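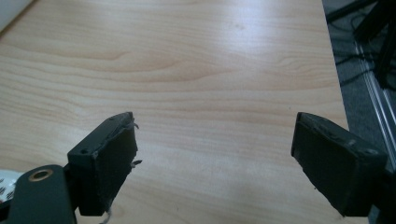
Choosing a Surface for Study Tables
Project report, Reet Ots and Nicanor Núñez
Submitted 3/17/26

1. Why we chose this topic

Students in the Loredville reading room often complain that their eyes are tired after a long evening. Most of them blame the lamps. We wanted to know if the table can also be a part of the problem, and so our project compares two kinds of table surface, glossy and matte, under the same light.

2. Method

We borrowed 2 sample boards from the Mtshali workshop in Dirnlow. Both had a pale wood pattern. One had a glossy finish and the other a matte one. Each of 12 students read the same printed text at both boards, and after each reading they gave a score for comfort from 0 to 100. Half of the students started with the glossy board. The text had 2,931 words, and it was the same for all, so the second reading was of course easier. This is a weak point of our plan – we noticed it too late to prepare another text.

3. Results

The matte board got the better score from nine students. Two preferred the glossy one, and one gave equal scores. The students who sat directly opposite the window complained most about reflections. Several of them turned the paper or moved the chair, although we had asked them to sit still.

We also tested cleaning. Pencil marks came off the glossy board with a dry cloth. On the matte board we needed water and a little soap, and a gray shadow stayed in one corner.

4. Discussion

Our group is small, and all of the students are from our own course. We did not measure the light with an instrument, only by eye. For the reading room we would still suggest the matte finish, with the tables placed sideways to the windows. The price is an open question. Stullex promised us a price list in September, but it has not arrived.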